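22nd May

Up at six because of the trash truck. Made coffee and did the last of the reading on sourdough hydration, then gave up on it and paid the water bill instead. The meter reading was 3,685, up from 3,314 the last time I wrote it down, and I don't think we have a leak but I want to check the toilet in the back bathroom. I put food coloring in the tank before work and forgot to look at it. Will have to do that again tomorrow.

Work was slow. The Medik order still hasn't shipped and they gave me a different reason than they did last week. I wrote both reasons down with the name of the person I talked to. Lunch was the leftover rice and the last of the green beans.

Jabari Mushi called at two to ask if I was still planning to walk the Stillow trail in September. I said yes. He has the map from when he did it before and says the middle section is the hard part, mostly for water. There is a spring marked at the second shelter but it was dry when he got there and he had to go on to the road. He thinks we should carry more than the guide says. I would like to do it in four days and he would like to do it in five. I am the slower walker, so I don't know why I am arguing for four.

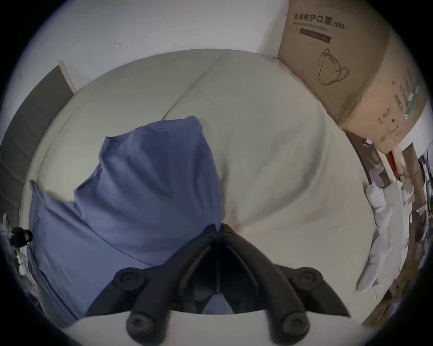 My boots need replacing before then. The left one is worn down on the outside of the heel and the lining is coming away at the ankle. I looked at new ones online and they run anywhere from cheap to ridiculous. I would want them by the end of June at the latest so there is time to break them in. The last pair took me all summer and I still had a blister the first day out.

Started a list for the pack:
tent (check the zipper)
sleeping pad
stove and one fuel can
water filter, new cartridge
rain jacket
headlamp
two pairs of wool socks, plus the ones I'm wearing
tape for heels

I weighed the pack empty and it is heavier than I remembered. The top lid comes off, so that is one place to start. Jabari says to leave out the camp chair. I have not agreed to that.

Went out after work and walked the loop by the reservoir with the pack on and four big books in it. It took an hour and ten minutes. My right knee was fine going up and complained coming down, same as last year. There were a lot of swallows over the water. A man with two dogs asked if I was moving out.

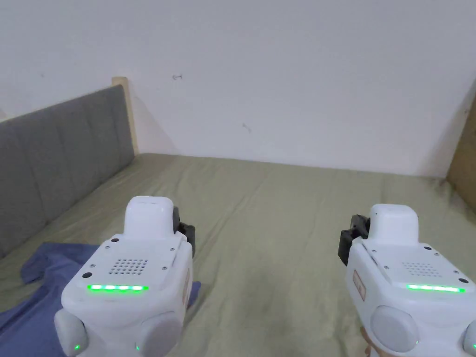
Picked up dinner at Thongdee on the way home - the noodle soup, and a side of the cucumber thing. They have raised the prices again but the portion is the same. Ate too fast and then sat on the back step until it got dark.

Gwion Kneath wrote back about the shuttle. He knows the man who drives hikers up from the parking lot at the south end, and it costs 100 dollars for the two of us if we book ahead. That seems like a lot for less than an hour in a van. The other choice is leaving a car at each end, and that means a whole extra day of driving. I think we pay it. I need to ask Jabari first, and also ask if he still has the bear canister or if he gave that to his brother.

Knee is a little stiff now. Put ice on it for 20 minutes while I read the section of the guide on permits. They open six weeks ahead, so I wrote that on the kitchen calendar.

Tomorrow: food coloring, call Medik again, try on boots if I get out by five.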